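Valutard – a word list of old money slang

Hi! Valutard is my slowly growing list of slang words for money, with notes on where I ran into each one. I started it because my grandmother had a different word for every coin in her purse, and I wanted them written down somewhere other than the back of a phone bill. 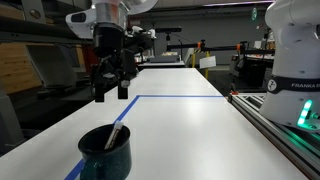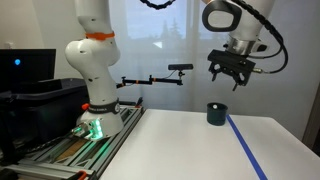
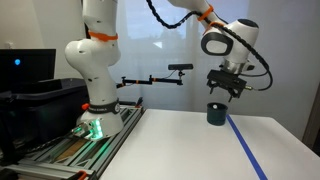 Mug with a marker in it (first), white robot arms (second and third).

What's in it

There are 1,740 entries in words.csv, one per line. Each has the word, the language, what it was worth (if anybody agreed on that), and a short note. Of those, 367 come from letters and diaries, and the rest are from novels, newspapers and people who were kind enough to write to me.

The columns are word, lang, value, source, note. If value is blank, I don't know it. If it says "varies", I found at least 2 sources that fight with each other, and both are in the note.

Known problems

The spelling is a mess in places – I kept whatever the source had, so you'll find the same word three ways. So-ying Lam went through the Cantonese entries in November and fixed a whole lot of my mistakes (thank you!!), but 169 of them still need a second look. They have a question mark in the note column.

Also, please don't trust my dates before 1900. I was guessing more than I'd like.

Versions

The Maron release was the first one and has the broken commas. Visham fixed those and added the source column. Matsuda is the current one, and it's the one you want.

Using it

Take it, chop it up, put it in a game or a crossword, whatever you like. A link back would make my day. If your family had a word for a coin that isn't in the list, open an issue and tell me who said it and where they lived.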